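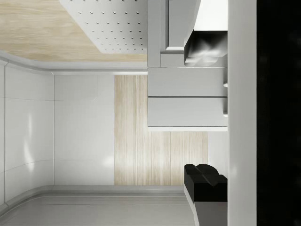 Simulated kitchen, view from beside the gripper.

Can a machine put the dishes away yet?
Posted Aug 15, 2019 by vchettiar

I've been reading claims that a house robot is two years off and I don't buy it. The kitchen in the render is the kind of place these things get trained in now. White drawers, white cabinet door, tile wall, clean floor. No crumbs in sight. My question for people who work with this stuff: how far is that from my kitchen, where the silverware drawer sticks and there is a bag of onions in front of the cabinet?

Vimala Chettiar

---

hvalderrama wrote:

Pretty far. I run the packing line at Mendlow and we have two arms on the floor. They pick the same carton from the same spot all shift and they are good at it. Move the pallet a hand's width and somebody has to walk over. That is a shop built for them. A house is not.

Drawers are a fair test though. If a machine can open any drawer in any house and close it again without racking it, I'll be impressed.

---

maiara_l wrote:

I think you are both too hard on simulation. You can run a drawer pull in software thousands of times overnight and break nothing. My last batch was 3604 attempts on one kitchen layout and I was asleep for most of it. Try that with a real arm and a real cabinet.

The small handles are what get you. On a white drawer with a white handle there isn't much contrast to go on, and the fingers hide what you are reaching for right when you need to see it. Look how much of the right side of that render is taken up by the hand. Those rounded black tips would worry me too. Fine for a cup, maybe less so for a thin pull.

---

hvalderrama wrote:

How many of the 3604 opened the drawer?

---

maiara_l wrote:

More than 700. It was an early run. The July one was better but I changed the handle shape so I don't compare them.

---

hvalderrama wrote:

So it failed most of the time, in a kitchen with no onions.

---

ajith_s wrote:

Heriberto, a failure in software costs nothing. The number to ask for is what happens after you move it to hardware.

We did that at Namboodiri last year. Ours was a cabinet door, not a drawer. It worked well in the simulator and poorly on the bench. The real hinge had a spring in it that we had modeled too weak. We fixed the spring and then it was the floor -- the base shifted a little every time the arm pulled. It got there in the end, for that one door. I wouldn't have sold it to anybody.

Ajith Subramaniam

---

vraju wrote:

I clean houses for a living, so a different view. Opening the drawer is the easy part of the job. Knowing what goes in it is the work. I have a client who keeps the can opener with the dish towels and wants it kept there. Another has a sink fixture that has to be wiped dry or it spots. You learn that by being told, or by getting it wrong and then being told.

Tile and flat floors I would hand over tomorrow. My back would thank you. A floor that meets the wall in a rounded baseboard like the one in the render is easy to clean already. Old houses have quarter round with a gap under it and the dirt lives in the gap.

---

vchettiar wrote:

Vasanthi, that's closer to what I was asking. Would you trust a machine with the floors while you did the rest?

---

vraju wrote:

Floors, yes. I have a Merell vacuum that runs on its own in one house and it does the hallway fine. I still do the corners by hand. I would not leave it alone with stairs.

---

ajith_s wrote:

I'd put it this way. One chore in one room that somebody set up for it, yes, today. Clearing a dinner table in a house it has never seen, no, and I won't give a year.

---

maiara_l wrote:

I'll give one. Ten years for drawers and dishes, in most kitchens, slow, with a person checking. The Fika people say five. I don't think they have tried a sticky drawer.

---

hvalderrama wrote:

I'd take the other side of that bet. Our arms have been in for a good while and we still keep a guy next to them. Same guy, too.

Maiara, post the July number when you have it cleaned up. I'm curious what the new handle did.

---

maiara_l wrote:

Will do. I need to rerun part of it first -- the lower drawer was locked in some of the runs and I didn't catch it.

---

Contact the moderators | Copyright 2019 | Back to top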